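Protokoll der Arbeitsbesprechung, Teilprojekt Greifplanung
Datum: 2021-06-21
Anwesend: Birdie Lindgren (Leitung), Divya Pillai (Protokoll), Gäste von der Firma Drelis
Entschuldigt: Gruppe Gurker

TOP 1 Protokoll der letzten Besprechung
Das Protokoll wird ohne Änderung angenommen. Die offene Frage zur Benennung der Durchläufe wird unter TOP 4 behandelt.

TOP 2 Stand der Versuche am Küchentisch
D. Pillai berichtet über den Vergleich der zwei Verfahren. Verfahren A (Grellis) plant den Griff einmal am Anfang der Bewegung und führt ihn danach ohne Korrektur aus. Verfahren B (Delacroix) schätzt die Lage des Objekts während der Annäherung immer wieder neu. Beide Verfahren haben dieselben Anweisungen bekommen, insgesamt 122 Durchläufe. Davon sind 17 nicht auswertbar, weil die Aufzeichnung unvollständig ist. Diese Durchläufe wurden vor dem Vergleich entfernt, und zwar ohne Ansehen des Ergebnisses.
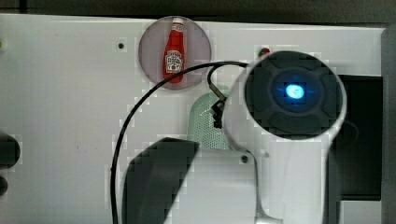
Bei den starren Gegenständen mit einfacher Form, zum Beispiel der Ketchupflasche, ist zwischen den Verfahren kein deutlicher Unterschied zu finden. Beim Sieb ist Verfahren B besser. Die meisten Fehler von Verfahren A entstehen dort am Rand: Die Finger schließen neben dem Rand oder sie schieben das Sieb vor sich her. B. Lindgren weist darauf hin, dass man diese zwei Fehlerarten in der Tabelle getrennt führen muss, sonst ist die Aussage im Bericht zu stark. D. Pillai ist einverstanden.

Die Gäste von Drelis fragen, ob die Geschwindigkeit der Annäherung für beide Verfahren gleich war. Das ist der Fall, die Grenze war auf 50 Prozent eingestellt. Eine höhere Geschwindigkeit wurde im Februar versucht, die Bilder waren aber für die Lageschätzung zu unscharf.

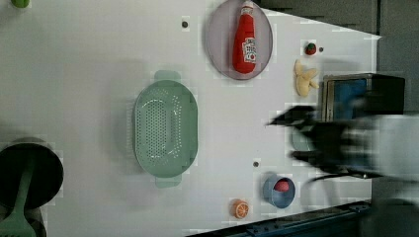 Seite 2

TOP 3 Anordnung der Gegenstände
Es wird länger darüber gesprochen, wie stark die Anordnung zwischen zwei Durchläufen verändert werden soll. Bisher bleiben Teller, Sieb und die blaue Schüssel auf dem Tisch, nur ihre Lage und Drehung ändern sich. B. Lindgren möchte, dass die Drehung des Siebs künftig aus einer Liste gezogen wird. Von Hand gelegt, sagt sie, kommen unbewusst immer ähnliche Winkel heraus. Die Gäste finden das richtig, geben aber zu bedenken, dass der Aufbau dann länger dauert.

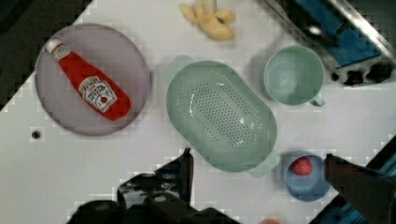 Für die Schüssel mit dem roten Spielzeug gilt eine eigene Regel. Gewertet wird nur, ob die Schüssel gegriffen und abgestellt wurde — ob der Inhalt dabei herausfällt, wird als Bemerkung notiert und zählt nicht als Fehler. Diese Regel stand bis jetzt nirgends schriftlich und ist darum in der Auswertung nicht einheitlich angewendet worden. D. Pillai sieht die betroffenen Durchläufe noch einmal durch.

Beschluss: Drehung des Siebs nach Liste, ab der nächsten Versuchsreihe. Die alten Daten werden nicht mit den neuen zusammengelegt.

TOP 4 Benennung der Durchläufe
Der Vorschlag der Gruppe Gurker (Verfahren, Gegenstand, laufende Nummer) liegt schriftlich vor und wird angenommen. Die alten Namen bleiben in einer eigenen Spalte erhalten.

TOP 5 Verschiedenes
Die Gäste bekommen Lesezugriff auf die Auswertung, nicht auf die Rohdaten. Der Zwischenbericht soll die Fehlerarten mit je einem Beispiel zeigen. B. Lindgren schreibt den Abschnitt zur Methode, D. Pillai die Ergebnisse.

Offene Aufgaben
Fehlerarten beim Sieb getrennt auszählen — Pillai
Liste der Drehwinkel erstellen — Lindgren
Wertungsregel für die Schüssel in die Versuchsanleitung aufnehmen — Pillai
Rückmeldung zur Benennung an Gurker — Lindgren

Für das Protokoll: D. Pillai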